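Why I stopped buying fancy detergent

I've been doing laundry for myself since I was nineteen and I only read the back of a detergent bottle last June. Embarrassing! I'd been pouring in a full cap of Plerkwood every single load, because the cap is big and I figured big meant fill it. My towels felt like cardboard and I blamed the washer, then the water, then my poor landlord.
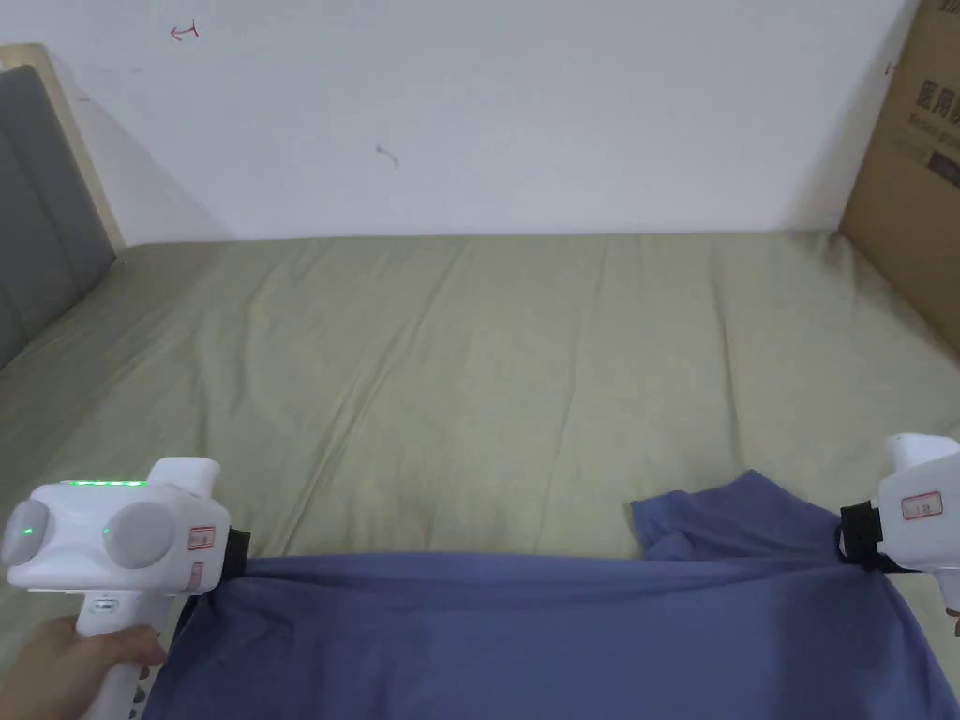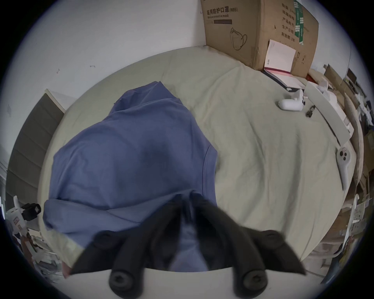
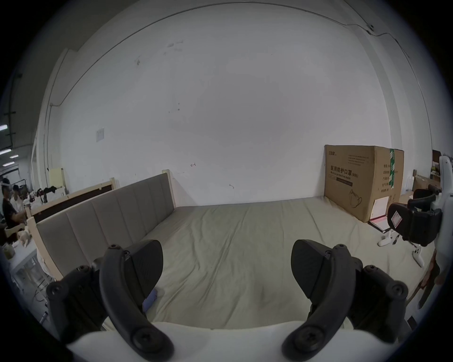
My sister Sekar set me straight on the phone. She uses the plain Brevar powder, two spoons, and her towels are lovely, so I bought a box (6 dollars, and I'm still on it) and ran everything through twice with no soap at all. The suds that came out, my goodness. Anything blue, like the cloth on the bed up there, goes in cold with me now, and the sheets get a warm wash on their own so they don't swallow all the socks. I've quit dryer sheets too, though I do miss the smell.

Next up is the iron, which I'm scared of.

Comments

Darmawan Entili: Two spoons even for towels? I have hard water and need three.

Wuisan fan: Try vinegar in the rinse!

Print this post | E-mail this post

Contact | Copyright 31 Jan 2022 | Back to top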